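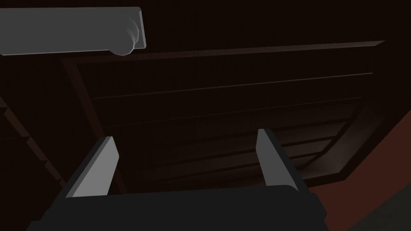
抄经小组这三年：分享会讲稿（自用）
28/10/2019，Wovbridge 佛学会

开场（别超过五分钟）

先跟大家问好，合十。问一下后排听不听得见，上次在 Rumville 讲，我讲了半场才有人告诉我话筒没开！

我不是法师，也没正经学过书法，字到现在还是歪的。今天不讲经义，讲经义请大家去听师父的课。我就聊聊我们这个抄经小组怎么抄起来的，中间怎么差点散掉，现在又是怎么个抄法。

（停一下，问在座有谁抄过《心经》，请举手。举手的多，下面第一段就讲快一点。）

怎么开始的

最早就是几个人在 Coman 茶室楼上借了一张长桌，每人带自己的笔。那时候什么规矩都没有，有人用毛笔，有人用圆珠笔，还有一位阿姨用眉笔（这个讲慢一点，大家一般会笑）。抄完各自带回家，下个月再来。

第一年我最大的毛病是贪快。我给自己定了数，一个月要抄多少遍，抄到后面手在动，脑子里想的是晚饭买什么菜。有一回抄完一看，“色不异空”后面直接接到了“受想行识”，中间整整漏了一行，自己一点都没发觉。

讲到这里把那张漏行的纸拿出来给大家传着看。记得收回来！

差点散掉的那一阵

第二年十二月，来的人越来越少。天冷是一个原因，还有就是我们为了用什么版本吵起来了。有人坚持用繁体，有人说看不清要大字的，有人觉得既然抄经就该从《金刚经》抄起，《心经》太短。我当时也上火，说了几句不该说的话，后来一个个打电话去道歉。

最后的办法很土：各抄各的，但是开头一起念一遍，结尾一起回向。就这么两条。版本的事再也没吵过。

（如果有人问《金刚经》抄一部要多久，就说看人，我自己抄一部要一个多月，每天早上抄一小段。）

现在的流程

进门先洗手，手机放到门口的篮子里。
坐定，静坐 9 分钟。为什么是 9 分钟？没什么讲究，那个老计时器的旋钮就停在那儿，拧不动了，哈哈。
齐念《开经偈》，然后《心经》一遍。
开始抄，中间不说话，要添墨要换纸就自己轻轻起身。
抄错了不撕，在旁边点一个小点，接着往下写。
结束前一起念回向文，功德回向给谁，各人心里默念就好。

讲“抄错了不撕”这条时多停一会儿。我自己受益最大的就是这一条。以前错一个字我就想整张重来，越重来越烦，一晚上能废掉一叠纸。现在错了就错了，点一点，下一个字好好写。家里人说我脾气也好了些，这个我不敢打包票，你们去问他们。

抄好的经怎么放

这个每次都有人问，先准备好。我们把抄好的经统一收起来，今年到现在一共收了 464 份，去年是 419 份。每份装进纸袋，写上日期，不写名字。年底请师父做一次回向，然后恭敬收存。

家里放的话，找个干净、高一点的地方，别跟杂物混在一起，也别压在箱子底下受潮。我以前图省事放在厨房边上，纸都沾了油烟味，后来才挪走。
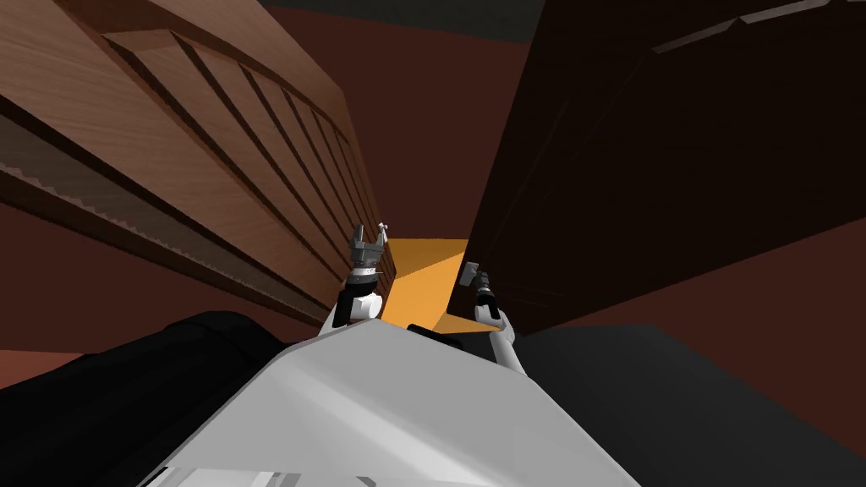 关于纸和钱

纸是在 Wukik 文具店订的，一次订 3,000 张，比零买便宜不少，老板还送我们几支练习笔。墨汁大家轮着带。描红本也有，初学的朋友先拿描红本抄，一点都不丢人，我抄了大半年描红呢。

我们不收费。有人想随喜，可以带纸，可以带茶叶，也可以早来一会儿帮忙擦桌子。擦桌子其实最缺人！

大家常问的几个问题

不信佛能不能来？能。安安静静坐得住就行。
身体不舒服还要不要抄？休息。躺着听一遍也很好。
小朋友能来吗？能，旁边有小桌子，家长陪着，抄几个字都算。
左手写字可以吗？可以，我们组里就有两位，坐桌子的左头，省得胳膊打架。
抄经能不能求考试、求升职？（这个别抢着答，请他们去请教师父。我只说我自己：我求过，后来慢慢就忘了求了。）

收尾

请大家翻开座位上那张纸，现场一起抄第一句“观自在菩萨”，五个字，慢慢写。放磬声，等所有人停笔再说话，别催。

然后合十，念回向，散场后有茶。提醒：笔要还，杯子自己洗一下，回 Rumville 的朋友在侧门上车。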